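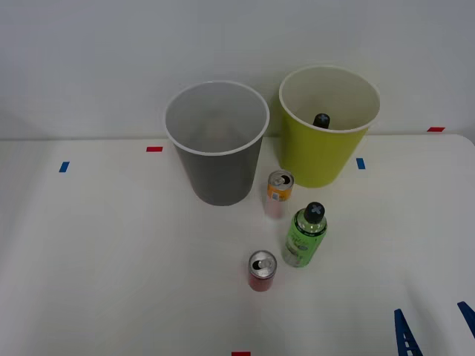 分拣单元的标定，多久该重查一次？

桌子、相机、手指，动过哪一样都要马上重查；什么都没动过，每天开工前也要查一遍。

---

# 讲稿：一个小分拣单元的架设、看护和修理

7/7/25，Brultidville，下午场。自己看的稿子，不发给听众。

**开场前自查**

- 遥控笔换电池
- 投影如果偏黄，先跟主持说一声，后面有讲颜色的部分
- 水放左手边，上回打翻在键盘旁边
- 标着“可跳”的段落，时间不够就跳

## 一、先把话说小

（站定再说，别边走边说。）

今天讲的单元叫 Naltanon。名字很响，东西很小：一张白桌子，一条机械臂，一副手指，手腕上一个相机，旁边再固定一个相机，还有装东西的容器。任务一句话讲完：瓶子进黄绿色的，罐子进灰色的。

臂是从 Eyvindsson 买的，标定软件用的是 Plenness。两家我都没有利益关系，待会儿两家我都要抱怨几句，也请不要当成采购建议。我们只有这一套，拿一套设备的经历去评判一家供应商，这种事我在别人的报告里见得太多了。

我被请来的时候，议题上写的是“低维护自动化单元的实践”。我跟会务说能不能把“低维护”去掉，会务说海报已经印了。所以请大家把海报上那个词先放在一边。我对这个词的怀疑，就是今天的内容。

（停一下。有人笑就等，没人笑就往下。）

我想讲的时间范围是6周，从桌子进门那天算起，到单元勉强能交给下一班的人为止。供应商的说明书里，架设部分写得很漂亮，看护部分翻过去就是联系方式。中间那一大块空白，今天拿来填。

## 二、桌子

从桌子讲起，听众会不耐烦，随他们。

我们花在桌子上的时间比花在臂上的多。臂到货的时候有检验单，有序列号，有一整箱配件。桌子到货的时候只有一张桌子。然后所有的坐标都建在桌子上面，所有的抓取高度都从桌面往上算。你拿一件带检验单的东西，去迁就一件什么单子都没有的东西，这个次序本身就可疑。

桌面要平。怎么算平？我见过有人把水平尺往中间一放，气泡居中，就写“已调平”。水平尺只说明它脚底下那一小条。我们后来的做法是让臂自己去碰：手指拆掉，换上一根探针，低速，在工作区的各个角落轻轻往下探，记下每处接触时的高度。最高和最低之间差了2毫米。

2毫米听起来没什么。抓一个站着的罐子，手指高一点低一点，照样夹得住。可是罐子要是倒了，躺在桌上，手指得贴着桌面伸进去，这个差距就足够让指尖在一头擦着桌子走，在另一头悬空。我们早期那些“偶发抓取失败”，日志里写得很神秘，后来把失败位置画在桌面上一看，大多挤在低的那一头。

所以现在的规矩：

1. 桌脚调好之后上锁紧螺母，用漆笔在螺母和桌脚上划一条线
2. 每天开工前看那条线还对不对得上
3. 线对不上，当天不开工，先重探桌面
4. 搬桌子的人，不论挪了多少，都要在本子上写一笔

第四条执行得最差。打扫卫生的时候把桌子往外拉一点再推回去，这种事不会有人觉得算“搬”。我现在的办法是每天看漆线，不去指望本子。

桌面颜色也要提一句。白桌子配浅色的墙，画面干净，做分割省事。代价是银色的罐顶在强光底下会跟背景糊在一起，我们的灯最后是打散了、调软了才稳住的。有人建议换深色桌布，我反对过，理由是布会皱，皱了又多一个变量。到今天我也没有数据证明深色一定更差，只能说我没试过，台下谁试过请会后告诉我。

## 三、胶带

（这一段要讲慢。）

桌上那些小段的胶带，红的蓝的，是整个单元里最便宜的零件，也是我最常被问到的东西。“你们不是有视觉吗，还贴胶带干什么？”

胶带是给人看的。人要把桌面恢复到一个说得出来的状态，得有参照。容器往哪儿摆，东西大致散在哪一片，收工之后再开工，能不能摆回同一个样子，全看这几截胶带。程序完全可以不理会它们，人不行。

贴胶带的经验，说几条琐碎的：

- 角会翘。翘起来的角会勾到东西，也会在桌面上投一小道影子。翘了就换，别按回去了事。
- 换的时候先在旧胶带边上用铅笔描一圈，再撕。先撕后贴的结果是每换一次就漂一点，漂到后来跟图纸没有关系。
- 残胶要擦。酒精擦完等桌面干透再贴。
- 颜色写进交接本，哪种颜色管什么，一句话写清楚。我们有一阵子没写，结果两个班次对红色的理解不一样，各自都觉得对方在乱摆。

最后这一条造成的损失比任何一次硬件故障都大。硬件坏了会报警，会停。两个班次理解不一样，单元照样转，数据照样记，过后你才发现前后两批结果没法放在一起比。4月那批数据我们整个没用。没有坏，就是说不清楚当时容器是按谁的理解摆的。

（可跳）有人会推荐刻线或者装定位块。定位块我们试过，容器底下一圈矮矮的挡边。放容器确实准了，但手指偶尔会磕在挡边上，于是又要给挡边建碰撞模型，模型又要维护。试了一阵拆掉了。用一个要维护的东西去省另一个东西的维护，这笔账要算仔细，卖定位块的人通常只给你算一半。

## 四、两个相机，互相不信

固定相机看全局，手腕相机看近处。方案介绍里的说法叫“冗余”。这个词我也不太信。冗余的前提是两边都对的时候一致，有一边错的时候你能知道是哪一边错了。我们刚装好那阵，两边经常不一致，而且没有任何迹象告诉你该信谁。

Plenness 的标定流程走完，会给你一个分数，绿色的，很好看。我对绿色的分数有意见。它衡量的是标定板在它被摆过的那些位置上对得好不好。你把板子老是放在桌子中央，它就在中央给你高分，靠墙那一带一次都没去过，它也不提醒你。我们的容器恰好都站在靠里的位置。

后来的做法很笨：

1. 标定照做，分数照记
2. 做完以后，让臂空手去指几个胶带的角，指尖停在上方一点点
3. 人蹲下来，从侧面看，从正面再看
4. 看着不对，不管分数多少，重来

第三步有年轻同事说不够科学。我同意。可是这一步逮住的问题，比那个分数逮住的多。

手腕相机另有一桩麻烦：它跟着手走，线也跟着手走。线在手腕附近反复弯折，先出现的症状是画面偶尔丢一下，再后来是某个特定姿态下必丢。排查的时候千万不要一上来就重装驱动。先让臂停在那个姿态，手捏着线轻轻动，看画面。我们为这事重装过驱动，重装完好了，以为修好了，过些日子又来。重装的时候臂回了零位，线松开了，当然好了。
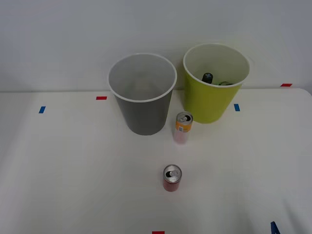

所以我对“重启之后恢复正常”这类记录一律打问号。交接本上现在不许单写这一句，后面必须跟着重启之前臂停在什么姿态、线是什么走向、灯有没有动过。写的人嫌烦，我也嫌烦，可是不写这些，下一个人拿到的就只是一句安慰话。

固定相机的麻烦在支架。支架上的云台拧得再紧，门一摔也会微微往下沉。沉的那一点肉眼看不出，反映到桌面远端就不小了。我们试过在支架上贴水平泡，作用有限，因为真正要紧的方向是俯仰加旋转混在一起的。现在是拿一幅当初验收时存下来的参考画面，半透明叠在实时画面上，看胶带和桌沿能不能重合。一眼就知道。这个功能 Plenness 没有，是我们自己拼出来的小工具，写得很丑，每天都在用。

顺便说一下，叠图的时候桌上的东西可以不清空，只看不动的部分。有人为了叠图每天先清桌面再摆回去，摆回去的时候又摆歪了，等于给自己找事。

## 五、手指

这一部分如果时间够，请把备用手指传下去给大家看看，记得收回来。上次传丢过。

手指是蓝色的，里头一格一格镂空，受力的时候会顺着物体让一让。卖点就是这个“让”。夹罐子不容易夹瘪，夹瓶子不用把位置算得很准。我承认它好用。我要讲的是它好用的代价。

会让的东西，坏得也含糊。硬手指坏了就是断了、弯了，你看得见。这种手指坏的过程很长：某一根隔筋先有一道白印，然后是细裂纹，手指整体还在，还能夹，只是两边让的程度不一样了。一边软一边硬，夹起来的瓶子就会往软的那边歪。歪着进容器，瓶底磕在边上，有时进去，有时弹出来。日志里写的是“放置失败”，于是人去调放置高度。调高了，好几天没再出事，大家以为解决了。

（这里停一停，让他们想想自己的设备。）

我们是抓了大约200次之后才第一次把手指拆下来认真看的。我现在觉得晚了。可是到底多少次该看一回，我给不出一个有把握的数，供应商给的数我也不敢照搬，因为他们测试用的物体、夹持力和我们的都不一样。我的建议是别按次数，按事情：凡是撞过，拆下来看；凡是调过放置参数，先看手指再调；换班的时候用手捏一捏，左右比一比。

捏的方法讲具体一点：

- 夹爪完全张开，断掉使能，确认臂不会动
- 拇指压指尖内侧，食指顶住根部外侧
- 左右各压一次，感觉回弹是不是一样快
- 对着灯看镂空的格子，格子变形、透光不匀的，记下来
- 拿不准就换一对，别只换一根

最后这句有争议。成本上换一根当然划算。我们吃过换一根的亏，新旧手指的软硬差得很明显，等于人为造了一个一边软一边硬的夹爪。也有同行跟我说他们一直只换一根，没出过问题。我没法反驳他，我只知道自己这台。

固定手指的螺丝是4颗。拧紧的次序请按对角，扭矩用带刻度的扳手，别凭手感。凭手感的问题在于每个人的手感都不一样，而且力气大的人特别自信。螺丝胶只点一小滴，点多了下次拆的时候会把底座上的嵌件带出来。带出来过。那次修理从上午修到天黑，大部分时间在等一个小得不像话的铜嵌件。

## 六、罐子和瓶子

讲设备的人容易忘了物料也是设备的一部分。

开过的罐子，拉环立着还是压平，抓起来有差别吗？从侧面夹，差别很小。但视觉那边有差别，拉环翘起来会反光，模型偶尔把反光的那一小片当成别的东西。我们试过规定“拉环一律压平”，后来撤了，因为现场来的罐子不会守这个规定。你在干净的条件下测出来的成功率，拿到不干净的条件下，只能当上限听。

空罐和还剩点东西的罐，重量差得多。夹持力按空罐调，剩半罐的会往下滑；按重的调，空罐侧面就会凹进去一块。凹了的罐子再拿来重复测试，它的形状已经跟当初不一样了，测的就是另外一件事。我们有一只罐子前后用了很久，越测越好抓，后来发现它被夹出了两个正好合手指形状的浅坑。成功率曲线漂亮得很，我差点写进报告里。

从那以后物料也有了更换的规矩。凹了就退，不管标签好不好看。标签卷边也退，卷边会粘手指。

瓶子的问题在瓶盖。深色的盖子在浅色背景下很好认，进了容器以后也很好认，于是程序会把已经放进去的瓶子当成还没处理的。头一次见到臂伸到容器上方想把瓶子再抓出来，大家围着看，还挺高兴，觉得它很勤快。我们给容器口加了一个屏蔽区。屏蔽区的位置是按容器的位置写死的，容器一挪，屏蔽区还留在原地。又回到胶带那一段了。

这就是我对“模块化”那套说法不放心的地方。画框图的时候，桌子是一个框，相机是一个框，手指是一个框，框跟框之间一条细线。实际去修的时候，容器歪了会表现成视觉的毛病，手指软了会表现成参数的毛病，线缆折了会表现成软件的毛病。框图帮不上忙，甚至会误导你去找负责那个框的人。 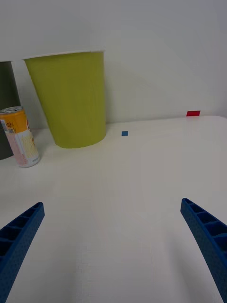
因此我们排查的次序跟框图无关，按代价从小到大走。先看，再摸，再量，然后才轮到改软件。贴在控制柜门内侧的那张纸，抄在下面，念的时候不用全念：

- 看：漆线、胶带、容器位置、灯、参考画面叠图
- 摸：手指回弹、线缆松紧、支架有没有松
- 量：桌面探高、指尖指胶带角、夹持力
- 改：参数，一次只改一个，改之前把旧值抄下来
- 重标定：放在最后，做完必须蹲下来看

把重标定放在最后，Plenness 的支持人员是不赞成的，他们的手册建议一有偏差就重标。我理解他们的出发点。但重标定会把当时所有的歪都吸收进去，支架沉了，它照着沉了的支架标，结果是对的，分数是绿的，等你哪天把支架扶正，又全错了。它把证据一起抹掉了。

## 七、Eyvindsson 的臂，坏过一次

只坏过一次，讲短一点，免得像投诉会。

症状是末端有很细的抖动，空手看不太出来，夹着瓶子靠近容器口的时候，瓶身跟着抖。一开始怀疑手指，捏过，没事。怀疑夹爪的底座松，拧过，没松。怀疑控制参数，供应商远程看了曲线，说在范围内。

“在范围内”这句话，我请各位以后听到都多问一句：谁的范围，什么负载下的范围。我们问了，对方答复是出厂空载的范围。我们有夹爪，有手腕相机，有一捆线。把实际负载填进去再看，曲线就不那么好看了。末端负载的参数从安装那天起填的就是默认值，安装单上那一栏打了勾。

改成实测的重量和重心之后抖动小了，没有完全消失。剩下那一点到今天还在。我没有把它讲成一个修好了的故事，因为我确实不知道它算不算修好。我们现在的应对是靠近容器口时放慢，慢下来就不影响放置。这是绕过去，在交接本上也是写的“绕过”，没有写“修复”。

换负载参数的时候请注意安全限值会跟着变，碰撞检测的灵敏度也要重新试。试的时候用泡沫块，别用手。

## 八、交接本

（如果只剩最后几分钟，前面都可以砍，这一段留着。）

本子是纸的。我们有电子的，没人往里写细节，都写“正常”。纸的本子摊在桌子旁边，铅笔拴着，人站在那儿等臂走完一轮的时候会顺手写几个字，有用的东西就是那几个字。

好的记录长这样：

> 左手指根部有白印，对着灯看能看到。还能用。没换。

> 参考图叠上去，右边桌沿偏出一线。支架没碰过。门今天一直开着，有风。

没用的记录长这样：

> 设备运行良好。

写“运行良好”的那天，我翻了日志，放置失败的次数是那一周最多的。写的人没有撒谎，他在的时候确实没出事。

还有一条规矩，改参数必须写旧值。只写新值等于没写，想退都退不回去。这个道理讲过很多遍，每过一阵还是要再讲。

## 九、可能会被问到的

**投入产出怎么算。** 我不算。真要算，请把看护的人工放进去，按真实的时间放，别按供应商表格里那个数放。放进去以后还划算，那就是划算。我们这个单元目前我不敢说划算，它的用处是让我们知道这类活儿会在哪里出毛病。

**能不能无人值守过夜。** 技术上开着走一夜，走得下来。早上来看，地上可能有个罐子，桌上可能有个倒着的瓶子，臂停在报警状态，你不知道它停了多久。我们试过之后给日志加了心跳记录，过夜这件事先放下了。

**换别的物体行不行。** 要看什么物体。形状差不多的，调一调夹持力，重新跑一遍排查单。扁的、软的、会滚的，我不回答，没做过。

**会不会开放那个叠图的小工具。** 会后留邮箱。代码很难看，注释里有几句气话，我得先删掉。

**为什么不用更贵的相机。** 借来试过，画面好看，支架照样往下沉。

## 十、收尾

最后不放总结页，放那张排查单，停在上面答问。

提醒自己两件事：备用手指收回来，数一下是不是一对；会场的人要是问能不能把 Naltanon 搬过来做现场演示，先问清楚地面、桌子和门，再说行不行，别当场答应。

讲完把漆笔还给隔壁。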